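Deburring and Checking Stamped Sheet-Metal Parts

Stamped parts leave the press with a burr on the die side. Removing it before bending or coating prevents cracked flanges and thin paint at the edges. The steps apply to mild steel and aluminum.

1. Find the burr side. Drag a cotton swab along each edge; fibers catch where the burr stands up. Check slots and round holes separately – their burrs are often taller than those on the outer profile.
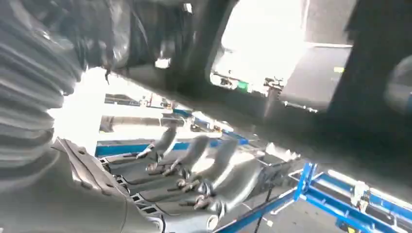 Radek Baláž writes that on narrow slots he skips the swab and uses a strip of nylon stocking over a feeler gauge, as cotton packs into the corners.

2. File the outer edges. Use a fine mill file at 45 degrees, one direction only. Two light passes are enough on most edges.

3. Clear the holes. Turn a countersink by hand, one or two rotations. Do not use a power drill on thin stock.

4. Lay the part on a flat table and press each corner in turn. Rocking indicates twist. Parts with raised ribs must be checked on the flange, never on the ribs.
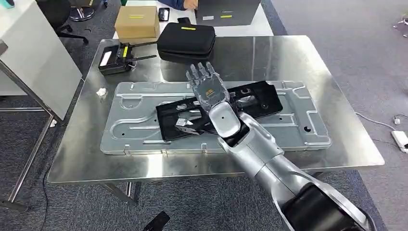

5. Degrease and wipe dry. Bare steel should be oiled the same day.

Related
Choosing a Mill File
Reading a Bend Allowance Chart
Lenthorpe Hand Countersinks: Sizes
Storing Bare Steel in July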